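Breakfast stuff, sorting it out

March 23, 2020

Home all day now so the breakfast corner is getting some attention. Started with the bowls. I had them stacked in the high cupboard and every morning it was the same clatter – no more. They live out in the open now. Blue one is mine.

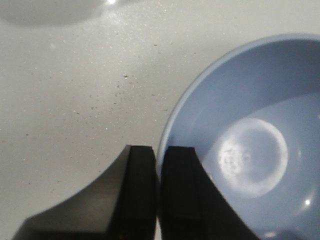 The blue bowl. Speckly countertop, hides crumbs a bit too well.

Then the toaster. Tài Võ says a toaster belongs on the counter and he's probably right, but I like it on the table where we sit. Four slots means 2 slices each and no waiting. We looked at a Brellberg before this one and I still think about it, but 403 was silly money for toast. Crumb tray needs doing. Tomorrow. 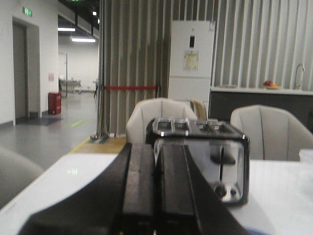
Toaster on the table, tub chairs round it. Very comfy, bad for getting back to work.

Still to do: tea towels, the jam shelf, and the Okano jar that wont open. Also want a small tray so the butter and knives can come over in one go, not three trips like today. If anyone has one they like, tell me in the comments.

Green bowl is for fruit, once I get to teh store.
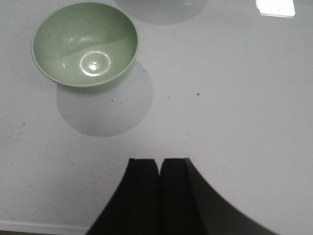
Green one, waiting for some apples.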